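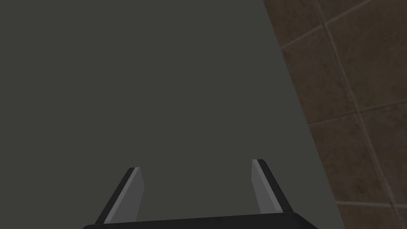
Gripper open, seen from above.

SPEAKER NOTES - Keeping the Book: running the scorer's table at a high school volleyball match
Preseason session for new table crews, Tratden gym, August
Slot is 20 minutes. It will run over. Skip the libero section if they start looking at the door.

OPENING

Welcome them. Ask who has kept score before. Ask who was told it would be easy. Same hands, usually.

Say: I have kept the book at Tratden for eight seasons and I still sweat at 23-all. The gym holds 2,284 people when it is full. It has been full once, for a graduation.

Say: the crowd watches the ball. You watch the referee. If you see a great dig, you were looking in the wrong place.

WHO SITS WHERE

Scorer, assistant scorer (libero tracker), scoreboard operator. Parents who "just want to see the book for a second" sit in the bleachers.

The book is the official score. The board on the wall is a decoration that happens to have numbers on it. When they disagree, the book wins, so the book had better be right. Operator and scorer say the score out loud to each other after every point. Yes, it feels silly. Do it anyway.

BEFORE THE MATCH

Get rosters early. Elleck always sends theirs in pencil, with one player listed twice. Read the numbers back to the coach and have the coach look at the uniforms while you do it.

Lineups come in before each set. Check that all six numbers are on the roster. Check them again. A wrong number caught before the first serve is a short chat. Caught at 14-11 it is a meeting, and you are invited.

Bring two pens, plus one to lend to a coach and never see again.

[Pause here. Pass out the blank sheets.]

SERVING ORDER

Walk through the Kaczorowski Invitational match from last season, second set. Fill in the first few rotations together on the blank sheets.

Points to hit:
- Write down the server's number before the serve. Memory is not a scoring system.
- The team that wins the rally on the other side's serve rotates first, then serves. Somebody will ask why. Say "that's the rule" and keep moving.
- Wrong server: do not shout. Do not point. Wait for the contact, then let the referee know. Before the contact, you are furniture.

That last one is hard for helpful people. Tell the story about our own team at that tournament: I knew for a full five seconds that the wrong girl had the ball, and I sat there with my hands in my lap while she served an ace. Point came off the board. I drove home by the back roads.

SUBS AND TIME-OUTS

Every sub gets written down, both numbers, with the score. The coach will ask how many are left. Have the answer ready and say it to the referee too.

Two time-outs a set. Coaches believe they have three.

During time-outs, compare notes with the assistant. Do not eat nachos over the book. We have a sheet from two years ago with a cheese stain where the fourth server should be, and I can pass it around if they doubt me.

LIBERO (skip if short)

Different color shirt, back row only, goes in and out without counting as a sub. The tracker writes down every exchange. It is the busiest job at the table and gets the worst chair.

She may serve in one spot in the order. Mark it with a triangle the first time. If she turns up to serve in a second spot, see "furniture," above.

WHEN IT GOES WRONG

It will. Hit the horn at the next dead ball, tell the referee what you have, and wait. Last year I spent some 72 seconds hunting for a missing point while both coaches stood over me breathing. The point was on the other page.

Nobody's tablet. If you use the Vamo app at home for club ball, fine, but on match night it is paper.

QUESTIONS

Likely ones: do we get paid (a little), do we get in free (you are working, so yes), can we cheer (no).

Sign-up sheet is by the door. Junior varsity matches need people most. Collect my pens before they leave.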